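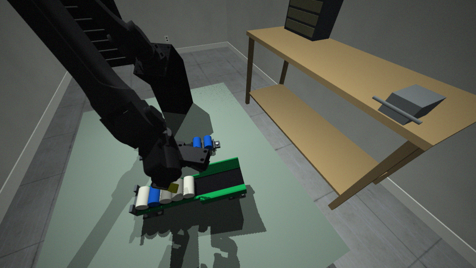
Ulises Escobar drove out to Pridley with the deed in a grocery bag on the passenger seat. It had taken him four hours, and he had stopped once for gas and a boiled egg.

The house was smaller than he remembered. His uncle had painted the door blue at some point and never done the frame. The key stuck, then turned.

Taha Chraibi came across the road before he had his shoes off. He was older than Ulises expected from the phone calls.

"You'll be selling," Taha said.

"I haven't decided."

"Your uncle owed me 3000 dollars."

Ulises put the bag on the counter. "He didn't mention it."

"He wouldn't." Taha sat down at the table in the chair nearest the stove. "It was for the well. The old one went bad twelve years ago, in September, and the bank in Mavmont turned him down."

"Did he write anything down?"

"We shook hands."

Ulises ran the tap. The water came brown, then clear. He filled two glasses and gave one to Taha, who drank all of it and set the glass on the windowsill.

"I don't have 3000," Ulises said.

"I know. I saw the car."

They went out back. The pump was under a sheet of tin with a brick on it. Past the fence there were pear trees, most of them overgrown, and the ground was soft with fruit.

"He let me take the pears," Taha said. "Every fall. That was the interest."

"Did you take them this year?"

"It didn't seem right, with the funeral."

Ulises found a ladder in the shed and two buckets. One had a split handle, so he kept that one for himself. Taha held the ladder. They worked until it was too dark to tell the good ones from the bad, and then Taha went home to get his truck.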